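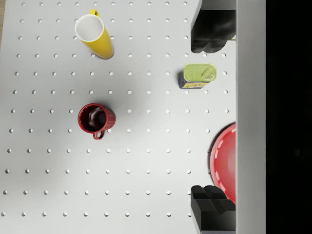
*Two mugs and a tin.*

We moved from Zistamholm to Brellen in July and the tea has been wrong ever since. I put it down to the new kettle at first, then the milk. It's the water. Zistamholm has soft water off the hills and Brellen has hard water out of the chalk, and I had lived 30-odd years without needing to know the difference.

The first sign was a skin on top of the tea. It breaks up when you stir it and leaves a brown ring at the level you stopped drinking. I washed the same mug twice one morning thinking the dishwasher had packed up. Then the kettle started to furr, and by the end of the second week there were white flakes in the bottom of every cup.

Berwyn Ifans lives next door and has been here since he was a boy. He says you stop tasting it after a year. He also drinks his tea with two sugars and leaves the bag in, so I'm not sure we're after the same thing.

What I've tried so far:

**Bottled water.** It made a good cup, very close to what we had before. I'm not carrying bottles up the hill from the shop for the sake of tea, so I kept that up for a few days and stopped.

**A filter jug.** Ours is a Rultent, the plain one with the grey lid. It cost less than I expected and it does get rid of the skin. The cartridge is meant to last a month. I got three weeks out of the first before the ring came back on the mugs. It takes up most of the fridge door, so it now lives by the sink.

**Boiling the water twice.** My sister's idea. No difference.

**A stronger tea.** This helped more than I thought it would. The tea we used to buy was quite a light one and it goes flat and dull here. I switched to a loose Assam and gave it a full five minutes in the pot. It's a heavier drink than I'm used to in the afternoon but it tastes of something.

I also got a quote for a proper softener, fitted under the sink. It came to just over £1,000 with the plumbing, plus salt, and the man told me to keep one tap unsoftened for drinking anyway. That seemed to leave me where I started with the tea, so I said no. It might be worth it for the boiler and the shower head one day.

For now it's the jug and the Assam. I descale the kettle with a cup of white vinegar topped up with water, left overnight, then rinsed and boiled out a couple of times. Don't forget it's in there. I made a pot with it last month and had to throw the lot away.

Coffee seems to be fine, for what it's worth. My husband only drinks coffee and hasn't noticed a thing.

If anyone reading has moved from a soft water area and found a tea that works, please leave the name in the comments. I've got enough Assam to last until the clocks change and after that I'd like to try something else.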